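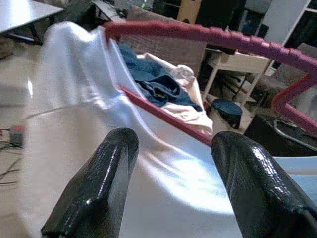 Florin Căpraru would like it known that he did not ask for a playwriting residency with a deadline in it, but that he finished his play because there was one.

His remark, sent in reply to our request for something nice to put on the poster, opens this year's call. The Girnis Residency for New Playwrights is taking applications until midnight on the last night of October. Midnight means midnight in Brundness, where the clock on the old ferry office runs slow and will not be accepted as evidence.

The residency is run by Clola, a small theater company with a large opinion of unfinished work. It gives 14 writers a room, a desk and 16 days in which to find out what their second act is about. Each writer also receives $700 toward travel and food, paid on arrival, so please arrive.

Applicants may write in any language, provided they send an English version of the first scene. They should not have had more than two full-length plays produced. Readings in a cousin's living room do not count, however well they went.
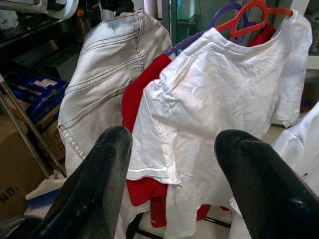

Writers will work in the mornings and be left alone until lunch. Afternoons are for reading aloud with actors from the company, who have been asked to keep their notes short and have agreed in principle. The residency closes with a public evening at the Rainer, where every writer gets a slot and the bar stays open through the monologues.

To apply, send one scene, a page on what happens next, and a few lines about yourself. We do not need a headshot. We do not need to know that you have been telling stories since you were a child. Plays about playwrights on residencies will be read last.

Applications go to the Clola office by mail or through the form on our website. Everyone will get an answer before the holidays, including those who would prefer not to.

Filed under: Open Calls, Theater, Residencies

© Clola, Brundness | Press contact | Back to top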